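4.3 Montaje del sensor inductivo Undero en el eje

Antes de empezar, desconecte la alimentación del módulo Clavport y espere a que se apague el indicador verde.

1. Fije el soporte al bastidor con los 2 tornillos M4 incluidos. No los apriete todavía del todo.
2. Introduzca el sensor en el soporte, con la cara activa hacia la rueda dentada.
3. Ajuste la separación a 2 mm, medida sobre la punta de un diente.
4. Conecte el cable marrón al positivo, el azul al común y el negro a la entrada IN1.
5. Apriete los tornillos y gire el eje con la mano una vuelta completa. El sensor no debe tocar ningún diente.

Precaución: el cable del sensor no debe ir en la misma canaleta que el cable del motor.

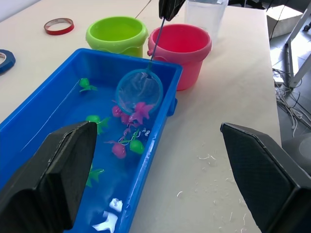
Yamila Gallardo comenta que a ella la lectura le saltaba entre 399 y 719 rpm con el motor a velocidad fija, y que se corrigió cuando conectó la malla a tierra solamente en el lado del módulo.

Nota: si usa el adaptador Abbasi, la malla ya viene conectada en el conector y no hay que hacer el puente J2.

6. Encienda el módulo y abra el menú Entradas. El valor de IN1 tiene que cambiar cuando pasa cada diente.
7. Escriba el número de dientes de la rueda y guarde con la tecla OK.

Para la rueda Edthorpe de paso fino, consulte la tabla de separaciones en el apartado 4.5.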